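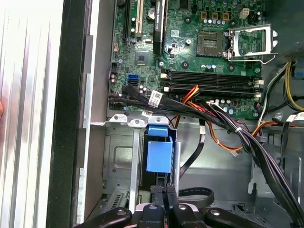 plavod_niamh
Thread: Fix the old desktop or let it go? Opinions wanted (kind ones please)

Hello all, I'm after a bit of wisdom. My desktop has been with me through two moves and one very long thesis, and since August it has been shutting itself off whenever it feels like it, usually when I'm in the middle of my bookkeeping. The shop in Plotitby wants 600 to put in a new board and processor and move my drives over. A new machine with more memory than I'd ever use is 1020. My brother says I'm soft in the head for even considering the repair, but I'm fond of the thing, and I hate throwing away anything with life left in it. What would you do?
Niamh

TrilokK
Hi Niamh, and welcome! Before you spend anything, did the shop test the power supply? Random shutoffs are so often the power supply, or heat. I had one that did the same for a whole winter and I blamed everything in the house, including the wiring, before I swapped the supply for one out of a friend's spare parts box. It has run fine ever since. I'd want to hear what they tested before I agreed to a new board.

heffernan_t
I'm going to be the grump here. 600 on an old computer is 600 you won't see again. You'd still have the old drives, the old fans and the old power supply, and whichever one goes next, you'll be back at the counter. Buy the new one, copy your files over and enjoy the quiet.

Ita H.
Tomás, I love you but you say this about everything, you said it about my washing machine and it's still going!
Niamh, I'd ask for the quote in writing with the parts and the labor on separate lines. When Mac Suibhne did mine they charged 30 just to look at it, and that came off the bill when I went ahead. Worth asking if yours does the same. And whichever way you go, back up your bookkeeping tonight, please, before another cup of tea.

heffernan_t
The washing machine was a fair cop. I stand by the computer.

yogaliem
Somewhere between the two of you, I think. If it's only bookkeeping, email and a few photos, look at a refurbished office machine. I got mine through Breltance with a year's warranty, and it has been perfectly pleasant to live with. You can keep the old drives in a cheap enclosure and take your time sorting them. My mother's photos took me 13 evenings and I enjoyed nearly all of them.

plavod_niamh
You're all very good. Trilok, I rang and they hadn't tried a different power supply, they went by "the symptoms," so I've asked them to do that first. Ita, backup is running as I type, it says four hours left. Yoga, do the refurbished ones come with a keyboard? Mine has lost its letter P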